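Sodarov Flaratura: las zapatillas que me han devuelto las ganas de hacer series

Reseña después de toda la primavera con ellas, media maratón incluida
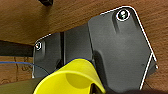

Venía de correr dos temporadas con las Kasgate, unas zapatillas nobles, blandas, de las que te perdonan un mal día, y buscaba algo más vivo para los entrenamientos rápidos y para los dorsales de primavera. Me hablaron de las Flaratura en el grupo de los domingos y tardé una semana en comprarlas. El color elegido es un gris oscuro, tirando a carbón, con un ribete blanco muy fino: más o menos la combinación de esa pieza de plástico con el borde blanco que se ve sobre la madera. Las hay también en un amarillo que hace daño a la vista, por si alguien quiere que lo encuentren desde el helicóptero. A mí el gris me encanta, y además disimula de maravilla el barro del parque.

Primer dato que me ganó: 210 gramos en mi talla. Las sacas de la caja y te sale una sonrisa. La sensación en la mano no siempre se traslada al asfalto (he tenido zapatillas ligeras que corrían como ladrillos), pero en este caso sí. Desde el primer rodaje noté que el pie giraba solo hacia delante, sin ese golpe seco del talón que arrastro cuando voy cansado. El drop es de siete milímetros, un término medio comodísimo para quien viene de zapatilla clásica y no quiere que los gemelos protesten tres días seguidos.

La espuma

Es lo mejor de la zapatilla y con diferencia. Rebota, pero no es una cama elástica. A ritmo tranquilo se queda callada, casi seria, y cuando aprietas se despierta. Las series de mil me salen más redondas, sobre todo las últimas, que es donde yo siempre me desmoronaba. No llevo un registro científico de esto, ojo, y algo tendrá que ver que este invierno entrené mejor. Pero el día que hice las mismas series con las Kasgate, por comparar, me pasé todo el entrenamiento echando de menos a las otras.

No lleva placa de carbono y me alegro muchísimo. Con placa acababa con la planta del pie cargada y la sensación de ir subido en algo prestado. Aquí la flexión es natural, puedes calentar con ellas, hacer la parte dura y volver a casa trotando sin cambiarte de calzado.

Ajuste y horma

Aquí viene un pero. La puntera es justa. Yo tengo el pie ancho por delante y tuve que subir medio número, y aun así los primeros rodajes me apretaban en el meñique. Al cabo de unas salidas el tejido cedió y se acabó el problema — aunque quien tenga juanetes debería probárselas con calma, por la tarde, con el pie ya hinchado y los calcetines de correr puestos. El talón, en cambio, sujeta de lujo. Ni una rozadura.

La lengüeta es finísima y se mueve un poco hacia fuera. Con pasar el cordón por el ojal del centro se arregla, pero en una zapatilla de este nivel podían haberlo cuidado más. Los cordones son largos, larguísimos; doble nudo siempre.

En carrera

Las estrené con dorsal en la media maratón de Lévesque, en mayo. Recorrido con curvas, un tramo de adoquín junto al río y una lluvia fina que empezó justo en la salida, a las nueve de la mañana. El agarre en mojado era mi gran duda y quedó resuelta enseguida: la goma muerde bien en asfalto y se porta en el adoquín, aunque encima de las rayas pintadas hay que ir con respeto, como con cualquier zapatilla. Terminé con marca personal y con los pies enteros. En los últimos kilómetros, cuando la técnica ya se me había ido de paseo, seguí notando ese empujoncito. ¡Qué gusto llegar a meta adelantando a gente, para variar!

Desgaste

Hago casi 40 kilómetros por semana, repartidos entre dos pares, y las Flaratura se llevan lo rápido y algún rodaje largo. La suela aguanta bien salvo en la parte exterior del talón, que es donde castigo todo lo que me pongo. La espuma está marcada por los lados, con esas arruguitas de uso, pero sigue respondiendo. El tejido, perfecto.

¿Para quién? Corredores que hagan series y carreras de diez kilómetros a media maratón y quieran una zapatilla alegre sin meterse en el mundo del carbono. Para un maratón entero yo buscaría algo más de protección, por lo menos con mi peso y mi pisada. Y para los rodajes suaves de recuperación sigo sacando las Kasgate, que ahí las quiero mucho.

Lo mejor: la espuma, el peso, el talón.
Lo peor: puntera estrecha y lengüeta bailona.
¿Repetiría? Sí, y otra vez en gris.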